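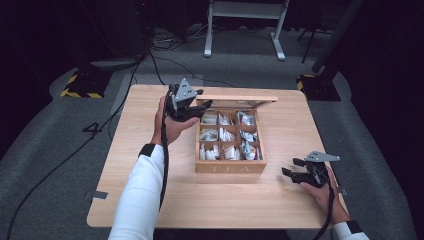 Do tea bags really go off once they're out of the cardboard?
Posted by Plelis, 03/07/2023

I've got a tea box, one of those with little compartments, and I love having it out for visitors. Trouble is, we only ever drink two of the kinds in it. The rest just sit there! I found a peppermint last night that smelt of nothing at all, and the Earl Grey beside it smelt of peppermint. The sachets have no date on them and I threw the outer packets away ages ago. Do I bin the lot, or is old tea just dull tea? My mum says it keeps for ever, but she also says that about paprika.

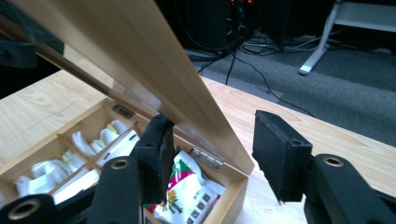

Aroha Ngata
Dull, mostly. Dry tea won't hurt you as long as it's stayed dry – if anything smells musty, out it goes. Black tea is fine with me for a couple of years, green goes flat a lot sooner, and the minty and fruity ones fade quickest if they're only in paper. I write the month on the back of each sachet in biro when I fill the box. Anything still there the next August gets made into iced tea, and nobody in my house has complained yet. And keep the peppermint in a jar of its own, it gets into everything.

Trallham
Foil ones last longer than paper. Keep it away from the cooker.

Pirzada
Your mum's right. Had some from 2000 when we cleared my nan's cupboard, drank it, still here. Tasted like a wet envelope though.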